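Filed under: Office Life > Snacks & Shared Tables
Tue 23 June
Shazia Awan

I have opinions about how donuts get from a tray to a plate in an office and I'm going to post all of them. Mute me now if you have a deadline.

Background: I sit on the Dalen side of our floor, between the shelving and the white table. The white table is where food happens. I didn't choose the seat for this. I also haven't asked to move.

There are 41 of us on the floor. A box from Flultus (the bakery across from the Endmont bus stop, the one with the bell that scares you) comes with far fewer donuts than that, and people behave accordingly. I've seen a grown man take a phone call while walking sideways toward frosting.

For years the system was: box lands on table, lid goes up, hands go in. By ten you had a greasy box, half a donut with a torn edge, and a knife someone had used on a bagel. The half donut would then become a quarter, then an eighth. We once got to a piece so small that I believe it was mostly sprinkle.

So in May I proposed a change. Tray, plates, one utensil. This was received the way all my proposals are received, with "sure, if you bring the stuff."

I brought the stuff.

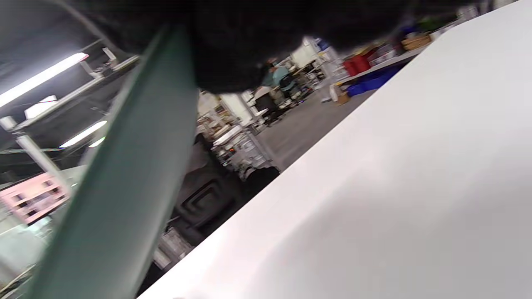 Do you need a tray if the donuts already come in a box?

A tray is worth having if people are going to serve themselves with a spatula. The sides of a box get in the way of the handle, and frosting ends up on the cardboard. A low rim holds the crumbs and still lets you come in flat.

OK, back to me complaining.

The tray question took longer than it should have. Grosten had three sizes and I bought the big one first, because I am an optimist. It covered so much table that the plates ended up on a chair. Then somebody sat in the chair. The plates lived.

Went back for a smaller one. Black, because frosting colors look good on black and because I had been reading about table settings at midnight, as one does.

Also rounded corners. You try wiping old glaze out of a square corner with a paper towel and tell me I'm being fussy.

Next item: the utensil. Tongs were suggested. Tongs are fine for a plain cake donut, which has nothing to lose. On anything frosted they leave two dents, one on top where everyone can see it, and then you've served someone a donut that looks like it's been fingerprinted.

Fork: no. You're stabbing breakfast.

Bare hands: also what people were doing before, and I refer you to the sprinkle.

Cake server: respectable, but it's a triangle and a donut is a circle with a hole in it. You get a lot of overhang and a lot of hope.

Spatula. Flat blade, goes underneath, touches nothing you care about. The whole skill is the approach. Get low, keep the blade against the tray, and slide. If you come in at an angle you're just pushing a donut around, and it will go all the way to the rim before it gives up and climbs on.

(The rim is your friend here, by the way. Push toward it on purpose. The donut stops, the blade keeps going, and you look like you trained for this.)

It took me 7 tries at home before I could do it without losing sprinkles. I practiced on a bagel. The bagel was very patient.

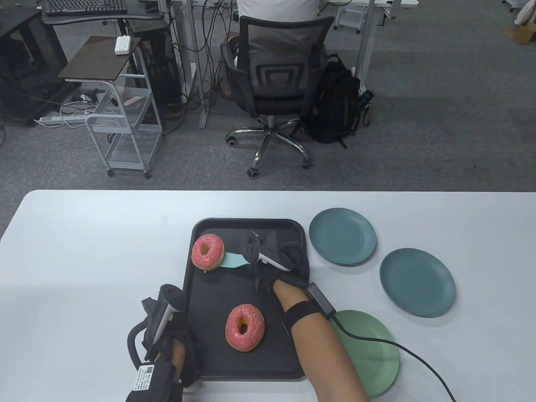 Pink frosting, sprinkles, one teal spatula. Three plates, two donuts. You do the math.

About that math. The plates are my favorite part of the system and also the part that's caused the most trouble.

I wanted them all to match. I had a shopping cart full of matching. Then I looked at what we already had in the cupboard and what we had was blue-gray, and one nice light green that came from who knows where, and I decided to be a person who reuses things.

Consequence: the green plate is now special. I never said it was special. But put out two of one color and one of another and people will decide that the odd one means something. I've been asked if green is vegan. I've been asked if green is reserved. One person asked if green was "mine," and I'm sorry to say I thought about it.

Placement: plates go on the right of the tray, close, so the trip is short. A donut on a spatula is a temporary arrangement. Every extra inch is another chance to find out what the carpet tastes like.

And the carpet is gray, so you'd think it would hide things. It does not hide pink. Nothing hides pink.

Spread the plates out a little, too. If you stack them, the first person has to put down the spatula to pull one off, and they'll put it down frosting side to the table. I know they will. I've wiped that table.

Which brings me to the table itself. White. Lovely to look at. Shows every crumb, every ring from every mug, and every sprinkle that has rolled off to start a new life. I used to think this was a flaw. I've come around. A white table keeps people honest, or at least it keeps the evidence in good light. 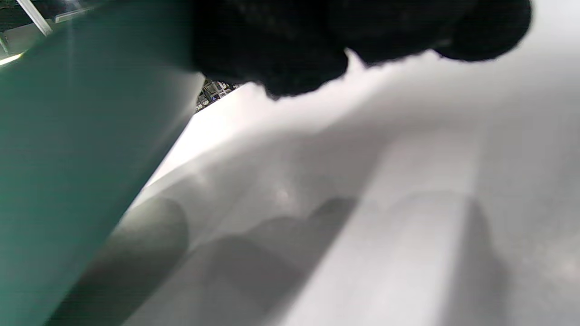 White, teal-green, a few soft shadows. My color palette for the foreseeable future.

Cleaning, since two of you have already asked in replies and the thread isn't even over:

Dry cloth first. I mean it. If you go in with a damp one you turn loose sprinkles into a pink smear and then you've got a craft project. Pick up the dry stuff, then damp cloth, then dry again.

The tray can go in the sink. So can the spatula. The plates go in the dishwasher, bottom rack, and no, you can't leave them "soaking." I have met your soaking.

Napkins: I ordered a case of 4000. I thought I was ordering a pack. They are under my desk and they're load-bearing now. If you're in Endmont and need napkins, please, I'm begging you, name a number.

Someone wanted to know about cutting donuts in half so they go further. I used to be against this on principle and I'm now against it from experience. A halved donut has two raw ends, it leans, and everyone who takes a half comes back for the other one. You haven't saved a donut. You've added a walk.

If you absolutely have to, cut on the tray with a bread knife, straight across the hole, and don't press. Saw gently. Pressing squashes the ring and the icing cracks off in a sheet.

Spacing on the tray matters more than I expected. Leave a spatula's width between them. Two frosted donuts that touch become one frosted donut, legally speaking, and you'll be peeling them apart in front of coworkers.

I set them staggered, one up toward a corner and one nearer the middle, so you can get at either without going over the top of the other. Rows look tidier. Rows are also how you get a sleeve in the icing.

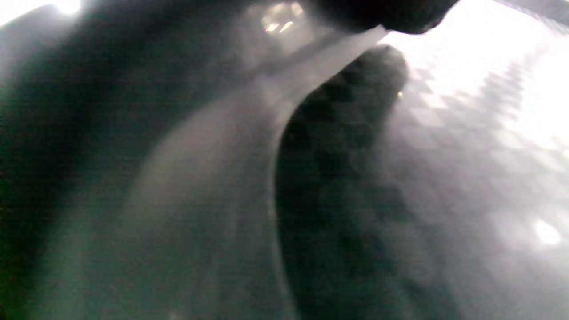
Sleeves, while I'm on it. Push them up before you reach. I lost a good cardigan cuff to strawberry glaze in the first week and the dry cleaner asked me what happened in a tone I didn't care for.

Handedness is the other one. My layout is plates to the right, so you lift, swing right, set down. The lefties have pointed out that this makes them cross over the tray every time. They're correct. My current offer is that they can turn the whole thing around before ten, provided they turn it back.

Getting the donut OFF the spatula, which people treat as the easy part: don't tip it. Rest the front edge of the blade on the plate, then draw the spatula back out from under. The donut stays where it is. Tipping is how you get one frosting side down, and there's no fixing that. You just quietly make it your own.

What hasn't worked: labels (ignored), a sign-up sheet (one person signed up, for everything), and asking people to wait until all the plates were down (ha).

What has: fewer things on the table. Once I moved the mugs and the stray bagel knife elsewhere, people more or less worked out the spatula by themselves. I'd typed instructions. They're in a drawer with the other instructions.

Still undecided on whether to get a second spatula. On one hand, faster. On the other, I've seen what happens when two people want the same pink one, and I don't think arming them both is the answer.

Flultus has a lemon one starting next week, with a crumb topping that by all reports comes off if you look at it. I'll be bringing the bigger tray back for that. Please stay off the chair.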